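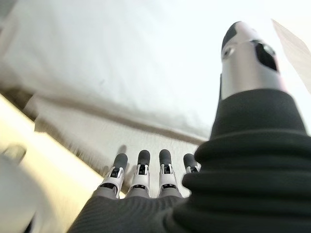

Should pillows be returned to the bed with the cover already closed, or closed once the bed is made?
The cover is to be closed first. A pillow goes onto the bed only when it is fully dressed and its corners are filled.

The question above was received from several members of the Laltden housekeeping list after the spring circular, and the office has been asked to set out its position in full. The message that prompted the discussion is quoted here for the benefit of members who joined after it was sent.

On 17th May, the Urkbridge residence office wrote:
> Dear members of the list,
> Our residence maintains 300 beds and is reviewing its instructions for pillows before the October intake. The current sheet says only that pillows are to be "placed neatly." Our staff interpret this in different ways. Some shake the pillow and lay it flat, others fold it in half to fill the cover and then let it open on the bed. We also have no agreed rule on which way the open end should face.
> We would be grateful to learn what other houses do, and whether white covers are still recommended for general use.
> Urkbridge residence office

The office thanks Urkbridge for raising the matter. The following guidance applies to all houses that use the Dalter bed sheet, form 1559, and replaces the paragraph on pillows in the previous edition.

Before a pillow is dressed, it should be held by one short side and shaken downward so that the filling moves toward the far end. It is then turned and shaken again. Folding the pillow lengthwise is permitted when the cover is a close fit, provided that it is opened out inside the cover and the corners are pushed home by hand. 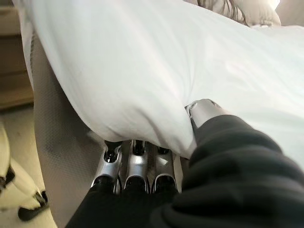

A dressed pillow should be lifted from beneath or by its sides and set down in one movement. Dragging it across the bed disturbs the top sheet and leaves creases in the cover – a frequent remark in last year's inspections. Creases that remain may be smoothed with the flat of the hand, working from the middle outward.

The open end of the cover faces away from the door of the room. Where a bed has two pillows, they are laid one on the other with both open ends on the same side.

White covers remain the standard for general use. Houses that have purchased the Trịnh covers in other colors may continue to use them until they are worn out, but should not mix them with white on the same bed. Replacement white covers are ordered under stock number 2809, in packs of 77.

Comments on the wording may be sent to the list in the usual way. Houses wishing to receive printed copies of the revised form should state the number required and the delivery address.

Laltden Housekeeping Office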